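Fekby Two-Arm Table Cell — demonstration page

Fekby is a table cell with two arms, built for small objects which change often. It is sold by Clenatden, and it can be seen working in our demonstration room at Grenura, in the Flores building, on the second floor. Groups are received on open days and, by agreement, also between them.

What the visitor meets is the standard product. We do not prepare a special machine for guests. Both arms are black and stand on a black aluminum profile, with the table between them. The fingers are the standard ones, angular and with pointed tips. A program is not changed when the object is changed; the operator shows the task, and the cell repeats it.

The first station of the visit is handling of a light bulb. Many customers ask for this, as they have frosted or coated parts that must not be scratched.

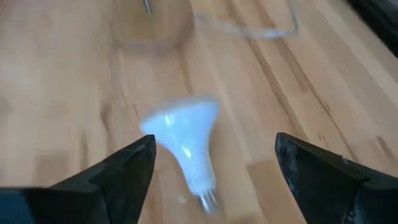 Zoi Manolakis: I came to the open day in January with the same doubt as everybody, that hard fingers and thin glass do not go together. My question was more about the speed. We would need the part moved faster than I saw it, and I was told the speed is limited on purpose in the demonstration. I would like to see this written on the page.

It is a fair wish, and we write it now: in the demonstration room the arms run at 40 percent of their permitted speed. At the customer's site the limit is set together with the person responsible for safety.

The second station needs both arms at once. Two grippers must agree on one thin object, and a small error of one arm is felt by the other. For this reason we use a round plastic lid, light and translucent, which is a harder task for the cell than it looks. Other small things stay on the table during the work, for example a calculator. Our customers do not have clean tables, so we do not demonstrate on one.

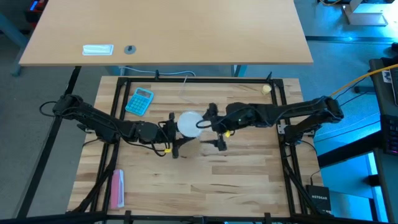 Visitors are welcome to ask for a repetition, or to ask the operator to stop in the middle and explain. Please stay on the carpet side of the profile while the arms have power. The stop button is with the operator, and a second one is given to one visitor of the group — this is usually the most popular part.

Data for the visit

Duration: 90 minutes, with questions
Group size: up to 22 persons
Stations: bulb, lid, drill press
Language: English, other languages on request
Contact for groups: Nilton Puma, Grenura demonstration room

The last station is the drill press. The arms work close to the chuck, where space is narrow and a human hand should not be. The view from the wrist is used here, because from above the head of the press hides too much.

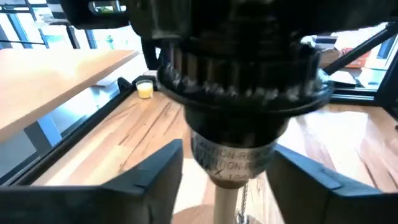
Fekby Product Pages, Issue 2, p. 40

For the drill press station the visitor must wear glasses, which we lend. Long hair is tied and sleeves are closed. Own parts may be brought to the visit if they are announced before; please send the weight and one drawing. We try them at the end, when the normal program is finished, and we do not promise a result on the same day.

Prices are not given in the demonstration room. A written offer is sent by Clenatden after the visit, and it names separately the arms, the profile with table, and the training of two operators.

Page last changed: Wednesday, May 13, 2020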